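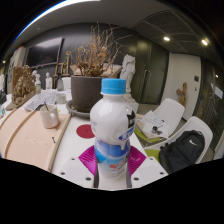
Unit 4: Shelf Life of Cultured Milk Drinks
Instructor: Elīna Stankevičius
Handout for the September section

4.1 Terms

Shelf life is the period during which a product, stored as labeled, stays safe and keeps its stated quality. The two limits are set separately, and the shorter one goes on the label. For cultured drinks the quality limit usually comes first.

Post-acidification is the continued production of lactic acid by the starter culture after packing. It slows in cold storage but does not stop. Whey separation is the collection of clear liquid above the protein gel. It becomes more common as pH falls and in drinks made without a stabilizer.

4.2 The Prermont data

The Prermont trial stored 400 units from one batch at two temperatures. Nine more were held back as controls, so the tables in the reader show a total of 409. Units were pulled at fixed intervals and tested for pH, viscosity and yeast count. Storage ended after 30 days. Note that the Clelora method reports viscosity after stirring – values can't be compared directly with those from the Egan method, which leaves the gel undisturbed. 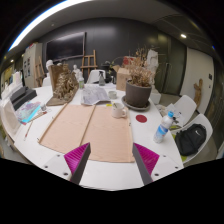

Why is pH measured before viscosity on the same sample?
The viscosity test shears the gel and warms the sample slightly, and pH readings shift with temperature.

4.3 Reading the curves

Plot pH against storage day, one line per temperature. Mark the day on which each line crosses the lower quality limit. Do not extend a line past the last measured point. Yeast counts go on a log scale.

4.4 For next class

Read the Praro case, roughly 20 pages. Bring the completed plot and a list of any data points you left out, with the sample number of each.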